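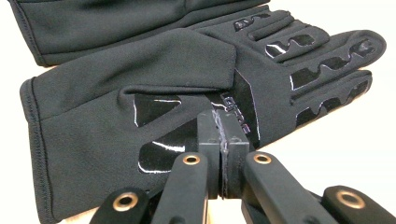

# Bench Jeweler and Stringer, Hermont Jewelry (full time, Brundlow)

We're looking for a bench jeweler who likes small, careful work and wants to do plenty of it. Hermont is a repair and made-to-order workshop on the second floor of the old Oyewole building in Brundlow. We restring, resize, re-tip, solder, polish, and set, and we make a short line of our own rings and earrings, mostly silver and 14k gold. Last year 3,422 jobs crossed our benches. A good many of them were family pieces that people were nervous to hand over, and we love that part of the work!

There are two openings, and they're the same job. If you and a friend from school both want to apply, go ahead, just send separate emails.

## What you'd be working on

Your first weeks would lean toward repairs, so you can learn how we ticket, store, and check pieces. After that the mix depends on the season and on what you're good at. A typical week has:

- ring sizing up and down, plain bands and set rings
- chain repair, clasps, jump rings, earring posts
- prong re-tipping and tightening, with stone setting if you have the hands for it
- restringing beads and gemstones on silk, knotted and unknotted
- cleaning, polishing, and rhodium plating
- soldering and finishing parts for the Moveo earrings, our own design with a hinged drop that swings when you walk (fiddly, and very satisfying once you have the knack)

We have a laser welder, and we'll train you on it. Most of our silver work is still done with a torch, and we'd like you to be comfortable with one before you start. Casting goes out to another shop, so you won't be doing that here unless you talk us into buying equipment.

About one day in five you'd spend an hour or two at the intake counter, looking at pieces with customers and writing estimates. Some jewelers dread this. We think it makes the repairs better, and you'd never be up there alone in your first couple of months. You'll hear wonderful stories, and you'll also have to tell people kindly that a hollow bangle can't always be saved.

## What we hope you bring

Two years at a bench, or a certificate or degree program plus a portfolio we can get excited about. We're flexible on this one. One of our best setters came to us from dental lab work, so if your background is in some other kind of fine handwork, tell us about it and send pictures.

You should be able to:

- size a plain ring and a ring with heat-sensitive stones, and explain how you'd treat them differently
- solder a fine chain without freezing the links
- knot a strand evenly and finish it with a clasp
- use a loupe and write down what you see, in words the next person can read
- say so when a piece worries you

Stone setting, hand engraving, and CAD are all nice to have. If you have engraving skills please put that near the top of your letter, as we turn engraving work away every week and it hurts.

You don't need to be a salesperson, and we don't pay commission. You don't need to own tools either. Each bench comes with a flex shaft, torch, pliers, files, and a decent chair. If you're attached to your own gravers or pliers, bring them, label them, and we'll keep our hands off.

## Hours, pay, and the rest of it

The workshop runs Tuesday through Saturday, 8:30 to 5, with a real lunch break away from the bench. We don't do Sundays. December is busy, and overtime that month is paid at time and a half and offered first to whoever wants it. We close for a full week in January, paid, and everyone goes home and rests their eyes.

Pay is hourly and depends on experience. We'll give you the range in our first reply to you, before you've spent any time on interviews. You'd also get:

- health insurance, with 70 percent of the premium covered by us
- 21 paid days off a year, besides the January closing
- an eye exam and bench glasses paid for every year
- materials at cost for your own projects, and use of the shop on weekday evenings once you have a key
- one outside class or workshop a year, with tuition covered

Parking is in the lot behind the building and it's free. The stairs are steep, but there's a freight elevator that works fine and we all use it for heavy boxes. If you need a bench at a different height, or different lighting, let us know and we'll set it up.

## Who you'd be working with

Six of us at the moment, from a first-year apprentice to a stringer who has been tying knots since high school. Brayden Turcotte runs the bench room and would be your supervisor. He's a patient teacher, he answers the same question as many times as you ask it, and he'll want to see your first dozen repairs before they go back in their envelopes. After that he mostly leaves you alone. The radio rotates daily and headphones are fine at any time except when you're on the torch.

We help each other. If you're stuck on a setting at four in the afternoon, somebody will pull up a stool.

## How to apply

Send one email to Brayden at the workshop address on our contact page, with "Bench" in the subject line. Please include:

- a short letter, a page at most, about what you like making or fixing
- your work history in any format
- five to eight photos of your work, including one repair, with before and after if you have them

Phone photos are completely fine. Shots of the back of a piece are very welcome, and so is a piece that gave you trouble, with a line on how you dealt with it.

We read applications as they come in and will keep going until both seats are filled. You'll hear from us within a week either way. If we'd like to meet you, the next step is a half-hour phone call, then a paid bench day here in Brundlow: one sizing, one chain repair, one short strand to knot, and lunch with all of us. We'll cover your gas or train fare for the trip.

Questions before applying? Call the shop after 3 and ask for the bench room.

Posted Tuesday, June 23, 2026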